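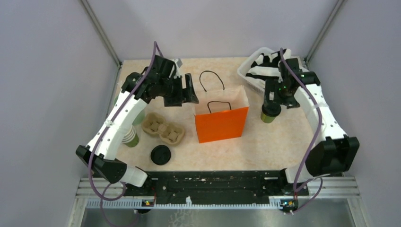

How many demonstrations does a two-arm packing policy need before more of them stop helping?
In our case the curve went flat well before we ran out of data. Variety in the starting layout mattered more than the raw number of demonstrations.

Slide 1. Title. Thank the Ullis group for the slot. Date on the slide is Monday, November 22, 2021, check that it shows.

Slide 2. The task. Takeout packing: cups, a molded-pulp carrier, lids, a paper bag with cord handles. Two arms, one parallel gripper each. The handles are the hard part. They stand up or fall across the opening, and the policy has to deal with either.

Slide 3. Data. 711 demonstrations, all teleoperated, collected at Rillcombe in October. 17 starting layouts. Say clearly that a layout means where the bag, carrier and cups begin, and that the lighting was left alone.

Slide 4. Method. We call it Anghel. One policy drives both arms and predicts short chunks of motion. No separate planner for who goes first. If asked about chunk length, go to the backup slide.

Slide 5. Main result. Two training sets of equal size. One uses 5 layouts, the other uses all 17. Each policy got 100 trials on layouts it had not seen. The wider set won clearly. Pause here and let people read the plot.

Slide 6. Failures. Most common: a finger catches a handle on the way down and drags the bag. Next: cup released too high over the carrier and it tips. Lids are a small share, but we only score whether the lid is on, so don't oversell that.

Slide 7. Limits. One table, one bag size, empty cups. We have not tried liquid. The Odness baseline was run with its default settings and might do better with tuning.

Slide 8. Next. Softer bags, then a second table. Leave time for questions, skip the video if running over.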